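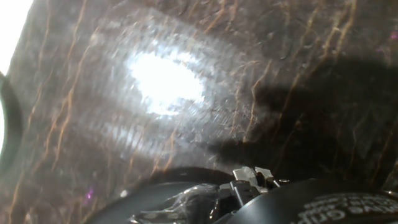 Students in the robotics club at Irkness Technical College opened their fall project September 9, 2019, with a plan to teach a robot arm to handle a video game steering wheel. The club has 29 members this year, up from last fall. Much of the early work is about the wrist camera, which has to cope with a shiny brown tabletop covered in thin orange lines, with a bright patch of glare on it and a dark shadow to the right.

"The lines look like edges to the software," said club adviser Eugénie Renaud. "So do reflections. The students have to sort out which ones matter."

The project is called Picard. Members wrote the first part of the code in August and collected 1077 pictures for it before classes began.
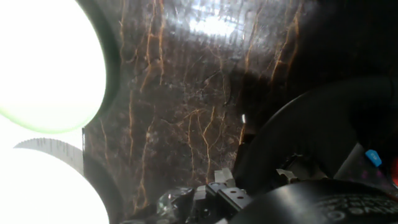
Wheel and buttons

The club is using a Logitech racing wheel. The first task is to reach for the rim and stop beside it. Pressing single buttons comes later – the plan sets aside 56 hours of lab time for that part.

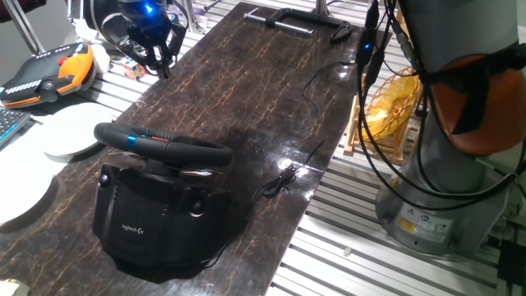

The racing wheel and the robot arm at the club's work table.

Renaud said new members start by moving the arm at low speed with a second student watching. Each pair keeps a written log.
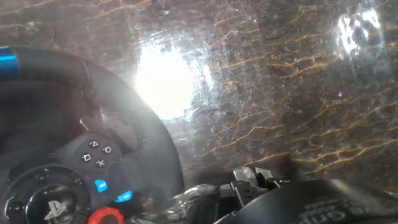
The gripper close to the wheel, near the blue buttons.

The club will show Picard at the Vunach student robotics meet, where teams are scored out of 70 points. Meetings are open to all students, and sign-up sheets are at the lab door.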